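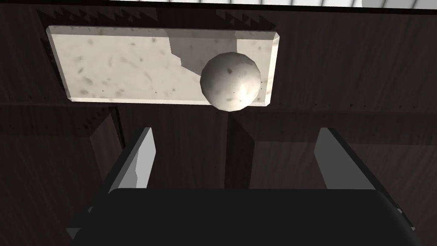
Posted by Duggan in October | Filed under: simulation, teleop, kitchen stuff

So I finally got the marble kitchen loading properly, and I have spent way too many evenings in it since. If you read my last post you know I was fighting with the textures (everything on the counter came out bright pink for a while, very festive). Now the slab looks like stone, the wood looks like wood, and I can get on with the part I wanted to do in the first place, teaching the arm to pick things up by driving it myself.

The task for this batch is about as plain as they come. There's a ball sitting on a slab, the gripper starts out below it with the fingers open, and I have to steer in, close on the ball and lift. I do all of it by remote control from my desk, and Clesis (my little recording script, named after a typo I got fond of) saves what I do with the controls along with the view from the arm. The goal is 200 good demos before I train anything.

I thought a ball would be the easy one! With a box you get nice flat sides and the pads just sit against them. With a ball you have to close right at the middle, and if you're a bit too high or a bit too far forward it squirts out and rolls off toward the back of the counter. I lost the first 4 in a row that way. Mine isn't even that round if you look closely, you can see the facets along the outline, and I kept wondering if that was part of the trouble. I went in and checked, and the collision shape is a perfect sphere, so no, that was just me.

It also doesn't help that the ball has the same speckled stone look as the slab. White on white, with the same little dots. I left it like that on purpose – if the policy only ever learns to chase a bright red ball, it isn't going to be much use with anything else – but I do pay for it, because late at night I have to squint to find the lower edge. The shading on the right side is what I go by now.

What helped most was slowing down and splitting the move in my head. I used to come in on a long diagonal, because it feels natural when your hand is on the stick. Now I slide sideways first until the ball is between the pads, stop, and then go forward. My demos got longer but a lot more alike, and the replay looks calm. I still do a few with a crooked approach and a correction at the end, so the robot gets to see what fixing a mistake looks like.

I throw out more than I expected to. Anything where I bump the slab goes, and so does anything where I sit still for more than 5 seconds thinking about my life. I was keeping those pauses at first, and the trained arm on my older drawer task would drive halfway in and just park there. It had learned my hesitation perfectly, bless it.

A couple of you asked about the controller. I'm still on the old Ivum stick with the worn thumb pad, and I've turned the speed down by half for anything near the counter. I did try the Grillitz glove for two evenings and I loved it for big swooping moves, but my hand shakes a little when I hold it up in the air and every bit of that ended up in the recordings. Maybe I'll go back to it with some smoothing.

Next I want to move the ball around on the slab, because so far I've been keeping it on the right half and I know exactly what kind of robot that's going to give me. After that, maybe a mug. If you've done mugs by remote, please tell me in the comments whether you go for the handle or the rim, I keep changing my mind.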